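# Teaching the arm at Dunimon: questions we get asked a lot

Welcome, and thank you for giving up part of your day to come and teach! We've gathered the things people ask most before a first session.
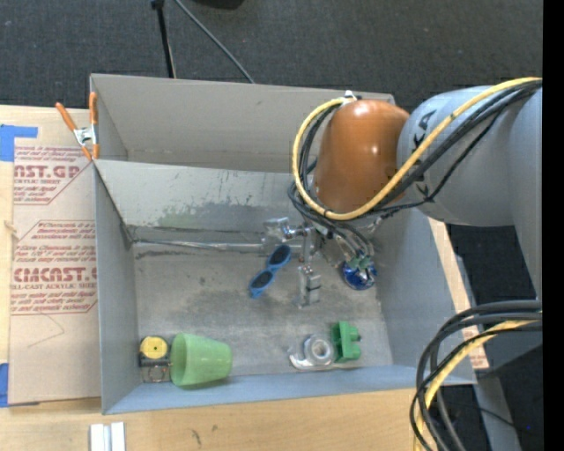
Please read as much or as little as you like, and bring anything we've missed to the bench with you.

**Do I need any experience?**

None at all. If you can pick up a cup from a cluttered bin with your own hand, you already know the task. What takes practice is doing it through the remote handles, and most people have settled in after seven tries or so.

**By hand or by remote — which will I be doing?**

Usually both. We start you off guiding the arm directly, in its soft mode, so you get a feel for how far it reaches and where its wrist likes to be. After that you move over to the remote station, which we call Dodia, and that is where the recording happens.

**What will I be picking up?**

Everyday things, mostly: sunglasses, a tape dispenser, a plastic cup lying on its side. You choose the order. We'd love for you to go about it the way you naturally would, even if the person before you did it differently.

**What if I drop something?**

Then you drop it, and you try again! Keep recording, please. A fumble followed by a good recovery is worth having, and of the 2797 demonstrations in our MacAulay set, 685 include at least one.

**Should I go fast?**

Slow and smooth is lovely. If you stop to think, hold the handles still for a moment and carry on when you're ready.

**Can I reach into the bin to move something?**

Only after you've pressed pause and the light on the Dodia station has gone white. Please keep sleeves and long hair tied back, too.

**When does this round finish?**

We're hoping to reach 2000 new demonstrations by June, and the Daso booking page will stay open until then.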